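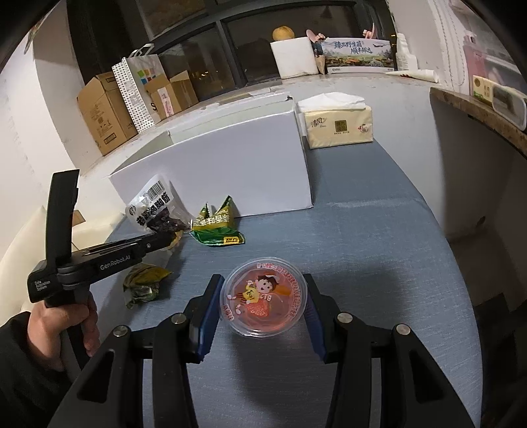
Jelly cups and snack bags - how to post them in a box?

Posted by Cornus

Hi all, need to send a box of snacks to my sister before the end of December. Got a plain white cardboard box, some jelly cups with the see-through lids (red-orange jelly, the kind with the cartoon kid on), a green peas bag that's gone all crumpled and a bag of dark brown bits with a barcode label on. Last time I sent jelly one lid popped and everything was sticky. What goes where?? Also is a packet of tissues enough padding or do I need proper stuff. Limit on my label is 3,000 grams.

Tkachenko

Jelly first, always. Each cup in its own little freezer bag, squeeze the air out, knot it. Lid up, flat on the bottom of the box. Snack bags go on top and down the sides, they've got air in so they work as padding. If the peas bag is allready open, fold over twice and tape it - a clip will just come off in the post.

Tissues are fine for the gaps but leave them in the packet, loose ones go flat in no time. Shake the box before you tape it. If you hear anything move, add more. Weigh it after taping too, mine came out at 3,620 once and I had to unpack the lot at the counter.

dosudent28

just dont send jelly. buy it at the other end

Calance

Would send it, but check the date on the lids first. And tape the bottom flaps as well as the top, H shape. I used tea towels insted of tissues, she got to keep them.

Contact us | Terms | © Household Help Board | Back to top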